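Getting a musty smell out of a second-hand wooden table

Posted in Home and Garden > Furniture, 2018-04-22

Hello all, I'm hoping someone can help before I lose patience with the whole thing. We moved to Lendton in January and bought a table from an estate clearance. It's a lovely solid thing and my mum adores it, but it smells like an old shed. I think it had been in a garage for years with a tarp over it. The top isn't too bad if you put your nose to it, but the underside is dreadful, and so are the insides of the 2 drawers.

So far I've wiped it all over with warm soapy water, left bowls of baking soda in the drawers for a fortnight, and aired it on the verandah whenever the weather was kind. Each time it seems better for a day or so and then the smell creeps back, usually when the heater is on. I don't want to sand the top if I can help it because the colour is just right as it is. Is there something I'm missing, or do I have to learn to live with it? We paid $700 so I'm not keen to give up!

Ye-rin Joo

Drallis

Vinegar. Always vinegar. Worked on my nan's dresser.

Nghĩa Lưu

Hi Ye-rin, welcome to the neighbourhood, and don't give up on it yet. I've brought a fair few smelly pieces back over the years and the tables are generally the easier ones, as you can get at every side of them.

My guess is that the top was sealed and the underside never was. A lot of makers didn't bother finishing where people wouldn't look, so the bare timber underneath has been soaking up damp air all that time, and when your heater warms the room it lets it all out again. Washing with soapy water may even be adding to it a little, I'm sorry to say, if it doesn't get a proper chance to dry.

If it were mine, I'd turn it upside down on an old blanket (get someone to help you, please, backs are precious) and take the drawers right out. Go over the bare timber with a brush, then wipe it with half white vinegar and half water on a cloth that's wrung out well. Damp, never dripping. Leave it upside down in a dry room with a fan going for up to 4 days. It'll smell like a fish and chip shop for the first evening but that does fade. 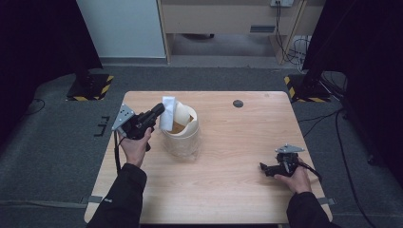
Ye-rin asked whether the vinegar would hurt the finish on the top, and whether she ought to try a hidden corner first.

Yes, do try a corner first, but you needn't use it on the top at all if the top doesn't smell. A barely damp cloth and a dry one straight after will do nicely there. Keep the vinegar for the underside and the drawers.

Once everything is bone dry, have another sniff. If it's mostly gone, seal the bare parts with clear shellac. Two thin coats, including the drawer bottoms and the backs of the drawer fronts. Shellac is wonderful for holding in old smells and it dries quickly, so you can do both coats in an afternoon if you open the windows. A light rub with fine paper between coats is plenty. You won't have touched the colour on top and you'll never see the rest unless you're crawling around after a dropped pea.

If you see any fuzzy patches or dark spotting while it's upside down, wear a mask and do your brushing outside. And have a look in the drawer runners too, I once found a whole wad of mouldy newspaper jammed in one.

Ichikawa

Agree with the shellac. I'd skip the baking soda from now on, it gets into the joints and you'll be vacuuming it out forever. If the smell is only in the drawers, a sunny windowsill for a week might sort it. Mine took 30 days but it had been under a leaking laundry sink, so yours should be quicker.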